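Unit 2: Reading a Planispheric Astrolabe

The astrolabe is a flat model of the sky. Its body, the mater, holds a plate engraved for one latitude. Over the plate turns the rete, an open star map.
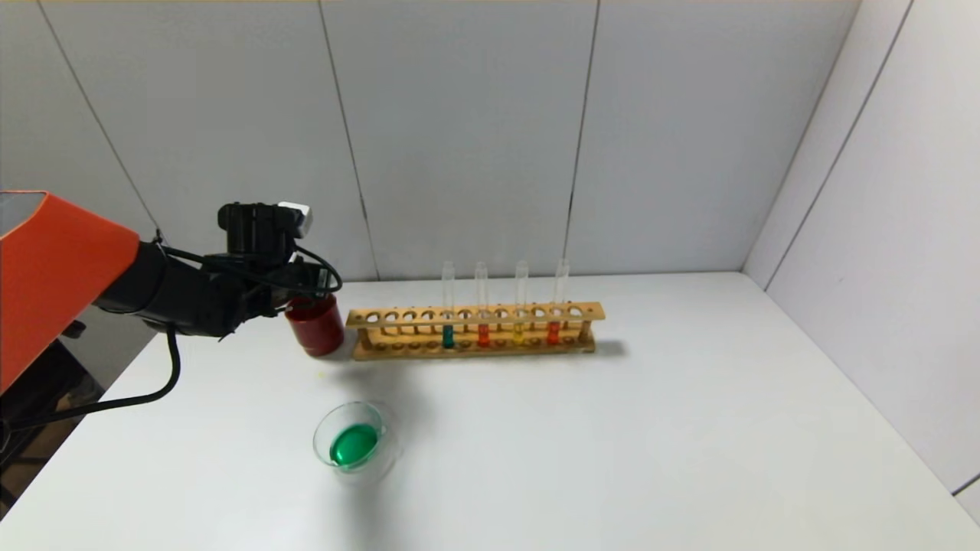 By A. Wada, Course Notes
September 4, 2025

The plate carries the horizon, the zenith and the circles of equal altitude. A plate cut for one latitude gives wrong rising times at another, so most instruments came with several.

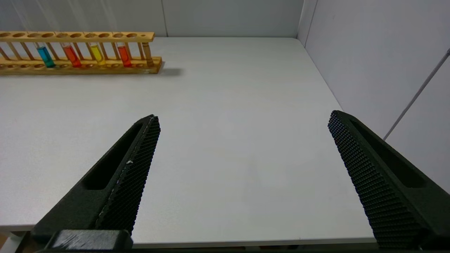 To find the time at night, measure the altitude of a star with the alidade on the back. Turn the rete until the pointer for that star lies on the matching altitude circle. 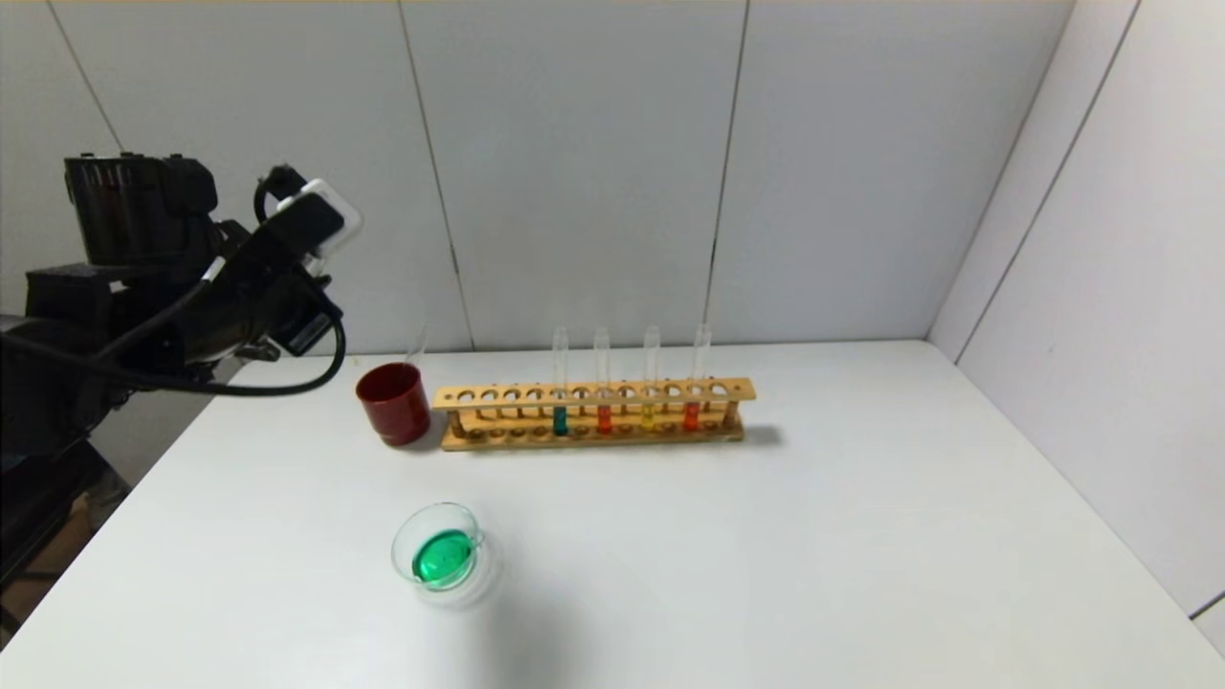
Lay the rule across the Sun's place on the ecliptic ring. Its end marks the hour on the limb. One full turn of the rete is one sidereal day, slightly shorter than the solar day. 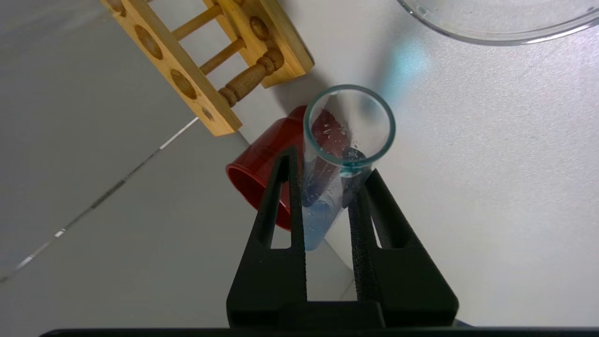

Star pointers drift out of date through precession. A rete laid out for the year 1000 should not be used with modern star positions.

Exercise: set the rete for an evening in August and list the pointers above the horizon.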